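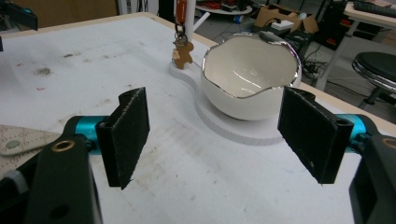 Le dépoussiérage des registres de la série ancienne a repris dans l'annexe de Villik, et les lecteurs qui avaient réservé une consultation pour les semaines à venir voudront bien lire ce qui suit. Les volumes concernés vont de 1780 à 1802. Ils sont sortis des rayonnages travée par travée, brossés, contrôlés, puis remis en boîte. Le travail se fait à plat, sur un plan clair : une table de travail blanche laisse voir tout de suite les débris de cuir et la poudre rouge qui tombent des reliures, et l'on sait quand il faut nettoyer avant de passer au volume suivant. Les tables en bois foncé de l'ancienne salle de lecture ne servent plus à cet usage.

Le fonds compte 331 registres, auxquels s'ajoutent plus de 500 liasses venues de l'étude Sheikh. Les registres sont en meilleur état qu'on ne le craignait après le déménagement. Les dos sont souvent fendus, mais les coutures tiennent. Les liasses posent davantage de problèmes. Beaucoup sont encore serrées par une ficelle qui a entamé les premiers et les derniers feuillets, et plusieurs ont été pliées en quatre pour entrer dans des cartons trop petits. Elles seront mises à plat sous buvard, sans humidification, et replacées dans des chemises neutres à rabats.

Ekow Atinga, qui suit le chantier, a demandé que l'ordre des pièces ne soit pas touché, même lorsqu'il paraît fautif. Un acte de vente rangé au milieu de quittances peut y avoir été mis par le notaire lui-même. On note donc l'anomalie au crayon sur la chemise et on laisse la pièce à sa place. L'inventaire imprimé ne signale pas ces cas. La version corrigée préparée par Prasanna Gazi les indiquera en marge, avec le renvoi à l'ancienne cote.

Quelques registres présentent des traces d'encre qui a traversé le papier. Ceux-là ne seront plus communiqués sous forme originale. Une copie sera consultable sur place, au poste situé près du fichier. Les demandes de reproduction restent possibles, au tarif habituel, en remplissant le formulaire jaune.

Pour les consultations, la règle est la suivante. Tout volume déjà remis en boîte peut être demandé la veille avant midi. Un volume en cours de traitement n'est pas communicable et aucune exception n'est prévue, y compris pour les recherches généalogiques urgentes. La liste des cotes disponibles est affichée à l'entrée et mise à jour au fur et à mesure. Les lecteurs sont priés de ne pas appeler pour la faire lire au téléphone.

Le groupe de paléographie se réunit pendant les travaux dans la petite salle du premier étage. Yasir Warraich y poursuit la lecture des procès-verbaux d'arpentage de Dinddale, commencée à l'automne. Les textes de la prochaine séance sont à retirer à l'accueil. Il reste des places pour les débutants, qui peuvent venir sans avoir suivi les premières séances, à condition d'avoir lu la feuille d'abréviations.

La réouverture complète de la série est prévue en novembre. Les boîtes ont été commandées chez Wostden en deux formats, et la livraison du grand format a pris du retard. Si elle devait encore glisser, les registres in-folio attendraient dans la réserve du rez-de-chaussée et la série ne rouvrirait que pour les petits formats.

Rectificatif : dans le dernier numéro, la légende du plan cadastral donnait une échelle fausse. Merci à Rafsan Bandara de l'avoir relevé.

Mis en ligne le 11/05/2024

Imprimer cet article | Envoyer par e-mail

Accueil | La lettre | Fonds et inventaires | Salle de lecture | Anciens numéros

Contact | © Les Amis des archives de Villik | Haut de page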